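Widport Reuse Workshop
Progress report to the Stosari Fund, second period

Work covered: cable sorting and labeling, January to the end of the period

The sorting room at Dindton is now in regular use. In the first period we were still working out of boxes on the floor and had very little to show for it. Donated wiring now comes in by the crate, gets checked for damage, and is sorted by type before anything is bundled.

We finished 533 bundles this period. The target in the grant agreement was lower, but it was set before the second delivery from Seo, which brought in far more short lengths than we had planned for. Of the finished bundles, 56 were sent back for relabeling. Most of these had sleeves that were too wide for the wire and slid when handled. We have changed to a narrower sleeve and will report on the return rate next time.

Bundles are made up of mixed wires, with a label sleeve to hold the reference. Single wires and twisted pairs can go in the same bundle if they came out of the same unit.
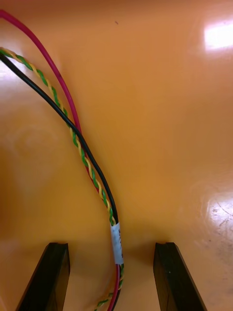 Keeping wires from the same unit together was a request from the repair groups who receive them. It slows the sorting down, and we spent over 17 hours in the period matching loose lengths that had been separated in transport. We have asked Seo to tie each set before packing. The last crate was better.

Damaged insulation is still the main reason for rejecting material. Rejected wire is kept apart and goes to the metal recycler when the bin is full. Income from this is small and is shown in the budget sheet under other receipts.

The layout of the sorting table was settled after two trials. We use shallow yellow plastic trays on the left and right, with a stainless steel tray between them. Some trays are marked by hand on the rim.
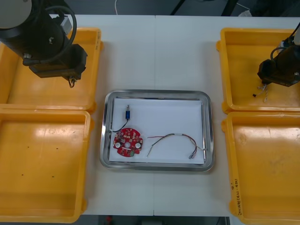 Printed tray labels were in the original budget. We have not bought them and would like to move that amount to sleeves, where we are running over. Please confirm whether this needs a formal change request.

Still open:
Storage shelving for finished bundles, quote received, order not placed
Written sorting guide, draft in use, needs a section on connectors
Second delivery route to Dindton, waiting on the carrier

Spending is within the approved total. The budget sheet and the delivery log are attached separately.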